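The table, and the small parts that live on it
November, by Ingvar Ladefoged

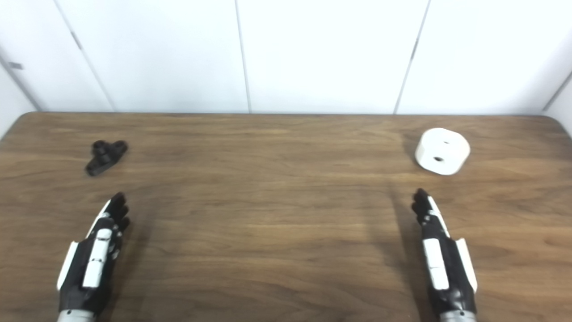 How do you clean a wooden table that is used for repairs every week? I use a cloth that is only a little damp, then a dry one, always along the grain, and I keep oil and glue away from the wood with an old newspaper.

I write this because my sister asked me the question on the telephone, and my answer became so long that she said I should put it on the blog. So now it is on the blog, and she has no more excuse.

I have a habit of repairing small things. It began with a desk lamp which could not stay up any more. The arm went down slowly during the evening, and at ten o'clock I was reading in a small circle of light very near the table. I bought a replacement joint from Pedine, a shop which sells parts for lamps, blinds and shelves, and which answers letters politely but slowly. The joint cost less than the postage. I fitted it on a Monday evening, and the lamp has stayed up for two winters now.

After that I became the person in the family who receives broken things. My cousin gave me a roller blind, and a neighbour left a coffee grinder outside the door without a note, so that I had to guess from the smell who it belonged to.

The difficulty with such work is that the parts all look important and none of them has a name. On the table at the moment there is a black plastic part with two rounded lobes and a raised round piece in the middle. I would call it a bracket, or perhaps a fitting. At a good distance from it is a white block, round in its sides and somewhat flattened, with a small hole in the top and a larger one in the side. I have called it "the puck" in my notebook. In the shop I once tried to explain such a piece with my hands, and the man went away and came back with a door stopper.

My first rule for the table is therefore to put few things on it at one time, and with much space between them. When I was younger I emptied the whole tin of parts in front of me, and I thought that I would work faster when I could see everything. I lost a spring that way which I have still not found, and we have moved house after that.

My second rule is about the wood. I am fond of the brown streaks that run from one side to the other, some light and some dark. They are pretty, but a small brown screw disappears in them completely. Black and white parts are easy. For brass and for everything brown I use a white plate from the kitchen, a soup plate if possible, for it has a high edge and the screws cannot roll out. My wife has asked me to have my own plate for this. I now have one with a crack, and it is kept in the drawer with the screwdrivers.

The white wall behind the table is also a help. It gives the daylight back, and in November I am thankful for each minute of it. I thought for a long time about putting up a board there with hooks for the tools. There was a nice one from Nonura, 100 centimetres wide, and I had already measured for it with a pencil. But I would have filled it in a week, and then I would have looked at pliers during every dinner. I rubbed out the pencil marks again.

Now the table itself. It came from Gunnlaugsson, which was a furniture shop near the harbour and has since closed. The price was 1,549 kroner, and I remember this well, as I had written 955 in my budget and had to explain the difference at home. The corners at the back are rounded, and I paid no attention to that in the shop. At home I learned to value it. I pass the table in the dark with a cup in my hand, and a sharp corner would have taught me something each time.

I have tried different products on the surface. A friend recommended a polish from Zarno, and it gave a very beautiful shine for one day. On the second day every fingerprint could be seen, and the newspaper stuck to it a little. I removed it with warm water and one drop of washing-up liquid, and it took the whole afternoon. Since then I use only the two cloths. Once in the spring I put on a thin layer of ordinary wax, I wait for an hour, and I rub until my arm is tired. The soft shine which remains is enough for me.

For the parts I keep jam jars. I had around 50 of them in the cellar before I gave half of them away, and I have learned to write the label on the same evening. "Lamp, arm, do not throw" is a good label. "Various" is a bad one, and I have four jars with this word on them. When I don't know what a part is for, I write down the thing I took it from and put the paper inside the jar together with the part, because the glue on labels becomes old and they fall off.

My sister will now ask what one does with a ring from a hot cup. I have one, near the place where I sit, and I have tried mayonnaise, which was advised by a colleague. The ring is still there. If a reader knows a better method that does not need sandpaper, I will be glad to hear it.

Next time I will write about the coffee grinder, if I manage to get it open.

We use cookies to remember your settings on this blog. By continuing to read you accept this. Accept | Read more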